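Narkulgate Masters Swim — notes for the autumn block
3 min read

1/ The autumn block starts in October. Sessions stay at Okbridge pool and the lane order is unchanged. A few points on how the sets are built, as the same questions came up last year.

2/ Test swim first: 1,000 m freestyle, even pace, no fins or paddles. Divide your time by ten. The result is your base pace per 100 m and every send-off in the block is set from it. 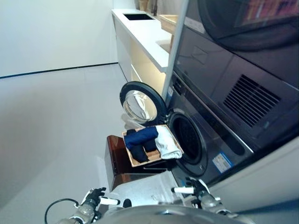
Folded towel, navy kit, washer door open.

3/ Main sets run at base pace plus rest. Lane 1 takes the longest rest and lane 6 the shortest. If you can't hold the send-off for two repeats in a row, drop a lane. If you are touching with far too much rest, move up.

4/ Kick work is back in the warm-up. Fins are allowed for the first half only. Ankles loose, small amplitude, hips high — most people bend too much at the knee.
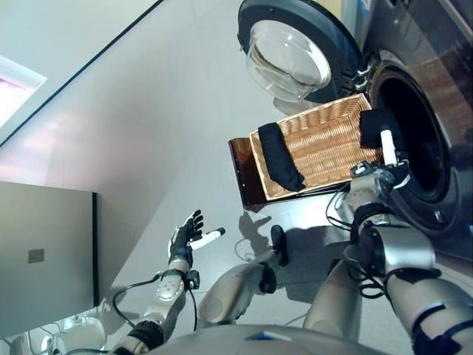

Wicker basket in front of the drum.

5/ Stroke count: take it on the second length of each repeat, never the first, as the push from the dive or the wall start distorts it. Write down count and time together. Either figure alone says very little.
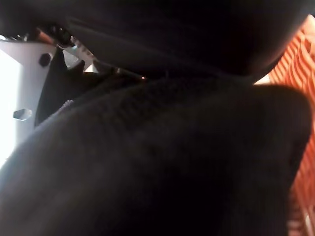
Black fabric close up, striped fabric at the edge.

6/ Open-water swimmers aiming for the Rerkby crossing: add sighting every 5 strokes in the last repeat of each set. Lift the eyes only, then turn to breathe. Lifting the whole head drops the legs and costs you pace.

7/ The Dufour relay uses mixed teams again. Order is decided by recent 100 m times from the club sheet, so times swum elsewhere need to reach me before the entry closes.

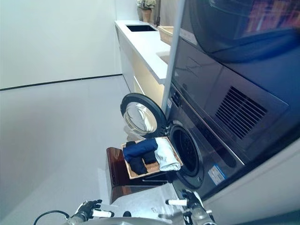
Stacked appliances beside a white countertop.

8/ Circle direction is clockwise in odd lanes and anticlockwise in even lanes. Turn in the middle of the wall, rest in the corner. Leave five seconds between swimmers, measured on the pace clock — a guess is usually three.

Comments

marlowfly: Does the test swim have to be freestyle? My shoulder only tolerates backstroke at the moment.

Raghda Najjar: Backstroke is fine. Mark it on the sheet and use that pace for your backstroke sets only.

tess_lane4: Are paddles out for the whole block or only the test?

Raghda Najjar: Only the test.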